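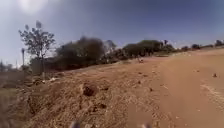

Jaime Garcia asked whether the log sheet still has to be filled in when a grader pass takes less than an hour, and whether a half day's work on two short roads can go on one sheet. The reply to both parts is set out in Step 5 below. The rest of the procedure is unchanged.

Search this site Enter keywords Go Advanced search

Routine Blading of Unpaved Roads: Procedure for District Crews

This page explains how to restore the shape of an earth or gravel road with a motor grader. It applies to the Prutitz and Radebe districts. Roads in the Trornden district are maintained under contract, and crews there should follow the contract documents. Revised 2023-09-07.

Before You Start

Blading works best when the surface holds some moisture. The day after a light rain is usually suitable. Material cut from a very dry road will not pack down again, and much of it will be lost as dust. Material cut from a saturated road will rut under the first truck. If a handful of soil from the surface holds together when squeezed and leaves no water on the palm, work may go ahead.

Drive the full section once in each direction before lowering the blade. Note potholes, washboarding, soft spots, blocked culverts, and any place where water has crossed the road. Mark culvert ends with a stake and flagging. Report exposed utility lines to the district office and do not blade within 20 feet of them until they have been checked.

Set out warning signs at both ends of the section. On roads with school bus service, arrange the work so that both lanes are clear during bus hours.

Step 1. Clear the Drainage

Open the ditches and culvert inlets first. A well-shaped road will fail in one season if water stands beside it. Remove brush and silt by hand or with a backhoe. Silt from ditches must not be spread on the driving surface, as it turns slick when wet. Place it on the back slope or haul it to an approved site.

Where a ridge of soil has built up along the shoulder, cut openings through it at the low points so that water can leave the road. Large ridges should be removed entirely when equipment is available.

Step 2. Cut the Surface

Set the blade at an angle of 30 to 45 degrees and tilt it slightly forward. Begin at the shoulder and work toward the center at no more than 5 miles per hour. Higher speeds cause the machine to bounce, and the bouncing cuts a new washboard pattern into the road.

Cut to the bottom of the potholes and washboarding. Filling a pothole with loose material is a temporary repair only. Where the surface is too hard for the blade, loosen it first with the scarifier.

Step 3. Rebuild the Crown

Carry the loosened material toward the centerline and spread it so that the road falls away evenly on both sides. The standard crown is half an inch of fall per foot of width, or 4 percent. Check it with a slope board at regular intervals and again at the start and end of each curve.

Curves are treated differently. The outside edge should be higher than the inside edge, with no crown at the center. Begin the change from crown to banked section well before the curve and return to the normal crown gradually on the far side.

At bridges and paved intersections, reduce the crown to meet the existing surface. Sweep any gravel off the pavement before leaving.

Step 4. Compact

Roll the surface while it is still moist, starting at the edges and moving inward. Overlap each pass by half the width of the roller. If no roller is assigned, traffic may be used to pack the road, but the crew should return within the week to check for ruts. Leave no windrow on the road overnight.

Step 5. Record the Work

Complete Form 329 for every section bladed, however short the job. Two roads may share one sheet only if they carry the same maintenance number. Enter the start and end points, the weather, the condition of the surface, and any material added. Gravel drawn from the Verska pit is recorded separately on Form 668.

Sheets are due at the district office by the close of the next working day. Operators without office access may leave them with the yard supervisor.

Questions about this procedure may be directed to the Road Maintenance Section, extension 729.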